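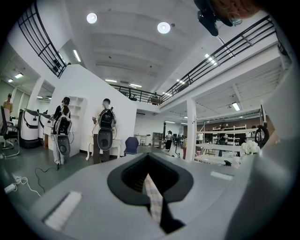 Inside: a diary from Skoscombe

19 March 2024

Print this page | E-mail this page

Up before the alarm, which never happens, and at the Hunska building by quarter to eight with wet hair and half a bagel. The door code got changed again (1702 now, I've written it on the inside of my notebook and I will still forget it) so I stood outside for a while punching in the old one like it might change its mind. Then in, and lights on, and oh, I do love that big room first thing in the morning! All that white ceiling with the beams showing, and everything lit up so bright that it could be noon or midnight and you'd never know. I still go up to the railing with my coffee before I do anything useful. Been there since the fall and I haven't gotten tired of it.

The lights, though. I've been meaning to write about the lights. Whoever put them in must have done it over several different years with several different catalogs. There are the round white ones, which I like, they look like somebody's kitchen, and then there are the tubes, and then the flat panels, and there's one tube on the left by the railing that goes up at a slant. Every time I look at it I want to go get a ladder. Chiang in the front office says it's meant to be like that, it follows the ceiling. I don't believe him. I asked him what it would cost to swap the tubes for more of the round ones and he had a number ready, $440 for just the upstairs part, so he's been thinking about it too.

Main job today was cloth. I've been promising for weeks to sort out the fabric shelf and I finally got the whole thing down onto the long table upstairs. It's a mix of dish towels, napkins, leftover lengths from the curtain project, and a whole lot of gingham. Pink and white gingham, mostly. I bought a bolt of it last June because it was cheap and cheerful and I figured I'd use it for table covers, and then it got cut up for everything. It's in every corner of that building now. I found some in the mug cupboard. I found a strip tied around the watering can, which was me, I remember doing it, but not why.

I made piles. Things big enough to be something, things small enough to be rags, and a third pile that was supposed to be "decide later" and was the biggest by lunchtime, naturally. The gingham frays like crazy once it's cut. If you leave a raw edge alone for a week you come back and it's grown a beard. So I pinked the edges on the ones worth keeping and got little pink and white crumbs all down my sweater, and I was still picking them off in the car.

Beatrice Makori came up around ten with her own scissors in her purse, bless her, because she knows what mine are like. We did the napkins together. She folds in thirds and I fold in quarters and we had a long and pretty heated talk about it. Her way stands up better on a shelf, I'll give her that. My way fits the drawer. We ended up with hers for the shelf and mine for the drawer, so now you can't move anything from one to the other without refolding it, and I think we both knew that at the time and were too stubborn to say so.

She also told me the whole story of her sister's kitchen floor, which has been torn up since before Christmas. They're on their second tile guy. The first one laid a row, went out for lunch and moved to another county. I laughed so hard I had to put the scissors down. Her sister is doing her dishes in the bathtub!

It carries so well in there, sound. You can be upstairs minding your own business and hear someone set down a cup on the ground floor, and I'm sure the whole building got the tile story whether they wanted it or not. I should remember that. I sing when I iron.

Ate the other half of the bagel for lunch plus an orange Beatrice gave me. Then the ironing, which took way longer than I thought. The outlet upstairs is on the wrong side of the table, so the cord goes across where you walk, and I taped it down, and then I tripped on the tape. Nothing broken. I'd like to get the table turned around but it's heavy and you'd have to keep it well clear of the railing, and I'm not doing that one by myself. Added it to the list. The list is now on its second page.

About the railing, I wiped the whole thing down this afternoon, all the way along, and black metal shows every speck of dust, I don't care what anyone says. It looks so sharp when it's clean and then you put one hand on it and there's your hand. The long stretch toward the back was the worst. I used one of the gingham rags and it came away gray, and I did it again with a fresh one and that came away gray too. I'll do it again Friday with something soapy. My shoulders are telling me about it right now.

Got a call from the parcel place while I was up to my elbows, about the curtain rings. They'd sent them to 2108 Hunska instead of our number, and there is no 2108, the street stops way before that. So they're back at the depot and I have to bring a form. I said can't I fill in the form online and she said yes, and then print it, and bring it. Fine. I'll go after the dentist.

Home a little past five. Made the lentil thing, too much cumin. Put the "decide later" bag in the hall closet so I won't have to look at it, even though I told Beatrice I'd have it done by the weekend. I kept back one nice long piece of the pink and white for myself. It's a good width for the window over the sink, and the old curtain there has been bugging me since we moved in. I held it up tonight and it's short by maybe an inch. Could add a band at the bottom in plain white. Or let it be short. I'll look at it in daylight.

Need to buy: pins, masking tape, dish soap, stamps. Call Mom back.

Print this page | E-mail this page

Recent entries
The mug cupboard, part two
Curtain rings and other delays
Beatrice brings soup
A very long Saturday with the paint cans
What I found behind the radiator
Snow again, and no boots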